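Describing Objects Before Naming Them: Handout 4
By Imke Hellwig
2023-08-15

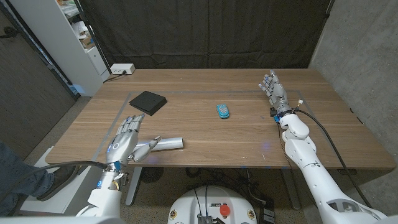
Fig. 1. Three objects inside a taped outline: black square box, blue handheld object, silver cylinder.

Most cataloging guides tell you to start with the name of the thing. I don't trust this, and by the end of the unit I hope you'll trust it less. A name brings a use with it, and the use is usually a guess.

Take the small turquoise-blue object near the center of Fig. 1. It is rounded, roughly oval, with what looks like a speckled top. Last August one group wrote "remote" and another wrote "toy." Both went on to fill in the function field with great confidence. What in the figure would settle it? I can't find anything. "Handheld object, blue, rounded" is dull, but it will still be right next year.

The cylinder is easier to over-describe than you'd think. Silver and metallic, yes. A tube on its side, yes. Steel? Aluminum? Leave the field blank. Hollow all the way through? Same.

The box is black, square, flat and low, and it sits at an angle. Is it a container? "Box" already half says so. Aurel Tudose argues that "box" is harmless as a shape word, and I am not convinced, but his version is the one in the department word list, so use it and add a note.

On outlines. The gray tape marks a rectangle on the table top, and all three objects are inside it. People like to read a boundary as a meaning: these things belong together, they are a set. Maybe. A line of tape tells you where somebody put tape. Record position and grouping in separate fields, please.

On surfaces. "Walnut-toned" is a color. "Walnut" is a claim about a tree. Half of you will lose a point here.

For next time

Write an entry of no more than 50 words for each of 2 objects in the figure. Underline any word you couldn't defend to a stranger. Swap with a partner and cross out whatever they missed.

Reading: Margareta Sandu's notes on provisional names, first section only. The second section assumes that more fields make a better record, and I have yet to see the evidence.

Last updated: August
Shares: 50 | Comments: 4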